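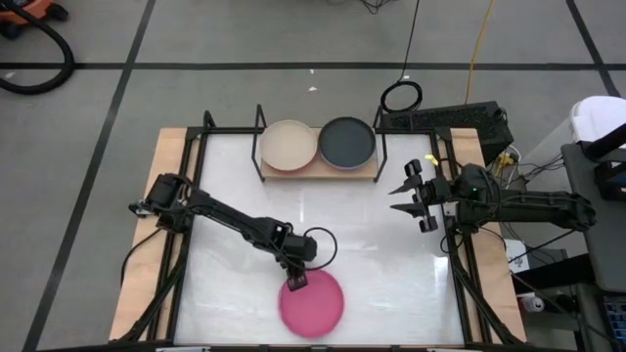
Beige and grey up on the shelf, pink one still on the table.

April, after tea

Spent most of the afternoon on plates. I've been putting off the boxes from the Lollgate house, and the one marked kitchen was the heaviest, so I started there. It took around 2 hours. Everything was wrapped in newspaper and my hands are still black from it.

There were 16 plates and I'm keeping fewer than half. The plain round ones are the ones I like. Beige and dark grey look fine side by side, even with the rims overlapping a bit. I'm not sure about pink. It would suit a cake better than dinner. The floral ones can go to the op shop on Vidal Street, along with the gravy boat.

Found the old Stidesitz receipt at the bottom of the box, folded into a saucer. Kept it.

The shelf is small, so the bowls will have to live somewhere else. I might move the baking tins out of the bottom cupboard and put the bowls there. Need to measure first.

Soup and toast for tea. Cutlery tomorrow if my back is all right, then the glasses.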